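4.2 Putting the Toys Away (Ernby Toy Library, set-up guide for the Fandham room)

Revised 2/9/23

Read 4.1 first. If you skipped 4.1, you have probably already lost a ball under something.

1. Clear the green table. Coffee cups count as things to clear.

2. Set the metal tray on the table with the long side facing you. Slide it until all four corners are on the table. Three is a popular number and a bad one.

3. Put the balls in first, along the far side. Biggest ones go in before the small ones.

4. Put the building pieces in the near left corner. Do not sort them by color. Someone always does, and it lasts until the first child arrives.

5. Lay the cloths on the right, over whatever is there. Folding is optional.

NOTE: The full kit is 41 pieces on the Arnden list. If you end up with more than 41, you have adopted something from the Tu kit. Put it on the windowsill and it will be claimed within 15 minutes, usually loudly.

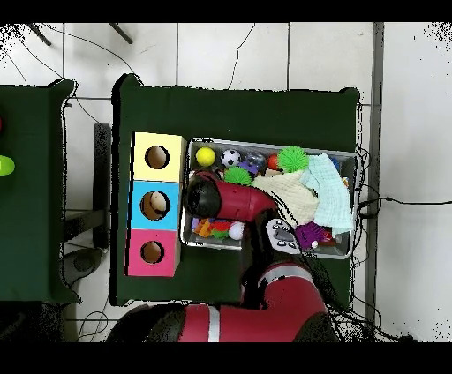 The tray does not need to look nice. It needs to hold everything and let a small hand find the thing it wants. Balls roll, so the raised rims do most of the work, and a towel hanging over the edge is fine as long as no one is going to walk past and take it with them. Spiky balls may go anywhere they fit. The boxes with the round holes stay out of the tray and are stacked to its left: yellow on top, light blue in the middle, pink at the bottom. Lợi Đoàn has tried other orders and reports no difference, but the labels on the shelf are printed this way and we are not printing them again.

CAUTION: Do not carry the tray while it is full. Loaded, it needs two people and a clear path to the door.

6. Check the floor before you leave.

7. Write the count on the card, initial it, and go to 4.3 (Washing the Cloths).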